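Hirnommont Opens Refinished Tile Floors to Public After Winter Closure

Prustis Flooring completes cleaning and regrouting work at community building

FOR RELEASE IN JANUARY

The ground floor of the Hirnommont community building is open again following a six-week closure for floor repairs. Prustis Flooring, the contractor on the project, finished the last section this month and handed the rooms back to the building's management.

The work covered the main hall, the entry corridor, the kitchen and two activity rooms. Crews cleaned the existing tile, cut out failed grout and put in new grout throughout. A total of 312 damaged tiles were taken up and replaced from stock that had been stored in the basement when the floor was first laid. The rest of the original tile stayed in place.

"We looked at tearing the whole thing out and starting over," said Vaughn Whitfield, facilities manager at Hirnommont. "The tile was sound in most places. It was the grout that was letting us down, along with a bad stretch by the side door where people come in with salt on their boots all winter."

Prustis was selected in the fall after a request for bids. The contract included moving and storing furniture, and 448 stacking chairs were kept off site until the hall was ready for them. Folding tables, coat racks and the upright piano were moved between rooms as each section was done.

The kitchen took longer than planned. Two cabinets had to come out so the crew could reach the tile behind them, and a slow leak was found under the sink. A plumber repaired the leak before any grout went in. The extra work added four days to the schedule and was paid for from the project's contingency fund.

"A light floor shows everything, so the cleaning had to be even from one wall to the other," said Corinne Greenberg, project lead for Prustis Flooring. "We did a test patch in the corridor and let the building people look at it in the morning and again in the evening before we went ahead with the rest."

A penetrating sealer was applied to the grout lines as a final step. Prustis recommends that the floor be swept daily and damp mopped with a neutral cleaner. Vinegar and bleach should not be used. Felt pads have been fitted to the chairs and tables, and groups that bring in their own equipment are asked to do the same. 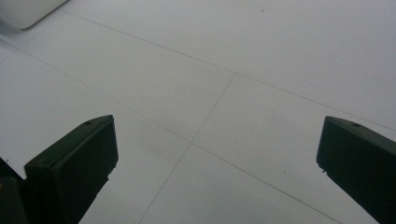
Reading time: 3 min | 448 words

The pale white-gray tile will be familiar to anyone who has used the building over the years. Regular bookings have resumed in all rooms except the smaller activity room, which is waiting on new baseboards.

Groups whose bookings were moved during the closure do not need to reapply. Their usual times have been put back on the calendar. Deposits paid for canceled dates will be credited toward a later booking, or returned on request.

The side door will stay closed until a new entrance mat is installed. Visitors should use the front entrance, which has a ramp and is open from 8 a.m.

Booking questions can be taken to the front desk during opening hours.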